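About Sillport

Sillport is a small research shop that checks manipulation results. Most of our work starts when a client has read a paper, watched the video that came with it, and wants to know whether the method will do the same thing in a building with different tables and different light. Usually the answer is "partly," and we get paid to say which part.

We don't sell robots and we don't sell a training platform. We take no commission from people who do. If you came here looking for a forecast of when every packing line will run itself, we haven't got one, and we'd be careful with anyone who has.

What we work on now

Our main line of work is Nudix, a test method for two-armed handling of consumer goods. Phones and their boxes make up a large share of it. A phone is slim and smooth, a box is light and slides when touched, and plenty of published policies are a good deal happier with foam cubes. Nudix asks a learned policy to do the dull jobs: take hold of a box from both sides, pick up a handset by its edges, pass an item between arms. Then we move things and ask again.

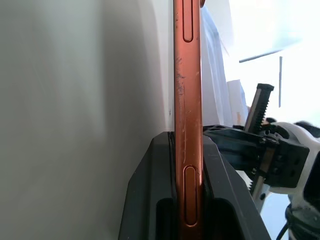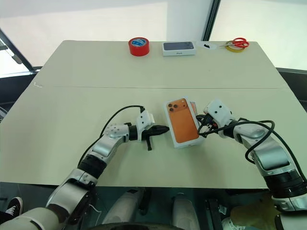

Every Nudix run is scored twice, by 2 people who don't see each other's sheets. We started doing this in our second year, after we went back over old runs and found that our own scoring was kinder to methods we liked. That was embarrassing and we put it in the report. Where the sheets disagree, the run is marked disputed and stays that way. Clients sometimes ask us to settle the disputed ones so the chart looks cleaner. We don't.

One result, with its problems

The question we get most is whether wrist cameras are worth the trouble. The claim going around is that a close view of the fingers fixes most grasp errors. We tested it on a policy called Prothero, with and without the wrist views, across 12 object layouts.

With the wrist views, Prothero finished 61 percent of its runs. It did better than the version without them, and we're willing to say so. What we aren't willing to say is that the close view was the cause. The two versions were trained separately, and training the same version again with nothing changed moved the score by more than we'd like. The gain also sat mostly in the layouts closest to the training data. In the odd ones, with the box turned or a second box close behind it, the difference was small enough that we wouldn't bet on it.

We've seen results like this written up as "wrist cameras solve grasping." Ours is written up as a maybe, with the full run list attached, failures included. Two clients have told us it was the least exciting report they ever paid for. One of them came back.

How we work with clients

You send us the method, or point us to the public code, and tell us what decision hangs on it. We agree on the pass and fail rules in writing before any arm moves, and they don't change afterward. Pasus, our run log, keeps every attempt, including those stopped by hand. You get the whole log along with the report. If a method can't be rebuilt from what its authors released, we report that and bill only for the time spent trying.

We turn down work where the press release is already written. We also turn down requests for a demo, since a demo is a run somebody chose.

Our next round of Nudix layouts opens in January. Send a description of the task and the objects, and please leave out the highlight reel.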